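Part-Time Textile Folding and Packing Assistant
Gakano Textiles, Badby office

Gakano is looking for one part-time assistant to fold, check and pack patterned cloths for mail orders. The work is done by hand at a desk in our small office. It suits someone who is neat, can keep a steady pace and does not mind repeating the same task.
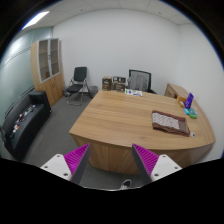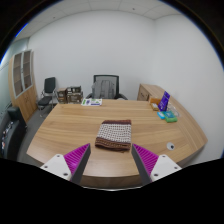 Folded cloths on the office desk, both with brown borders.

About the job

We sell printed and bordered cloths to homes, gift shops and small hotels. Last year we sent out 2,618 parcels. Cloths come to us flat or rolled from our supplier, Zarei, and have to be folded to a set size before they go into a mailing sleeve. Borders have to run straight along the fold, and the main pattern has to face up so the customer sees it first.

The assistant will:

Unroll each cloth and look over both sides for pulled threads, stains and misprints
Trim loose threads at the hem
Fold to the size on the order card and smooth out wrinkles along the near edge
Put flawed pieces in the returns box with a note saying what is wrong
Match the cloth to the order, add the care card and close the sleeve
Wipe down the desk before starting and again at the end of the shift
Enter finished orders in the stock sheet (a plain spreadsheet, training given)

From October to December there are more gift orders, which also need tissue and a ribbon. At other times of year you may be asked to help cut swatches for the Zudberg sample book.

Hours and pay

20 hours a week, worked as 5 shifts of 4 hours. Shifts start at 9:00 a.m. Pay is hourly and is discussed at interview. There is a paid 15-minute break in each shift. We can move a shift to the afternoon now and then if you ask ahead of time.

The position starts in March. The first 7 shifts are paid training with a member of the packing staff. You will have your own orders after that.

What we need from you

Good eyesight for close work, with glasses or contacts if you wear them
Clean, dry hands; no hand cream during shifts, as it marks the lighter fabrics
Able to sit or stand at a desk for up to two hours at a time
Able to lift a 25-pound box of cloth
Able to read order cards in English
Comfortable using a basic spreadsheet

Past work in a fabric store, laundry, hotel linen room or tailor shop is useful but not required. Sewing skills are not needed.

The office

The office is small and carpeted, with light wood desks. Please do not bring food or open drinks to the desk. There is a break room down the hall with a refrigerator and microwave. Street parking is free, and the Badby bus stops at the end of the block.

How to apply

Send a short letter and a list of past jobs to the Gakano office by mail, or drop them off at the front counter between 9:00 a.m. and 4:00 p.m. Write "Folding and Packing" on the envelope. Please tell us which hours you can work and when you could start.

Applicants chosen for interview will be asked to fold a few cloths of different weights. The interview and folding test together take 45 minutes. We will reply to everyone who applies, including those we do not interview.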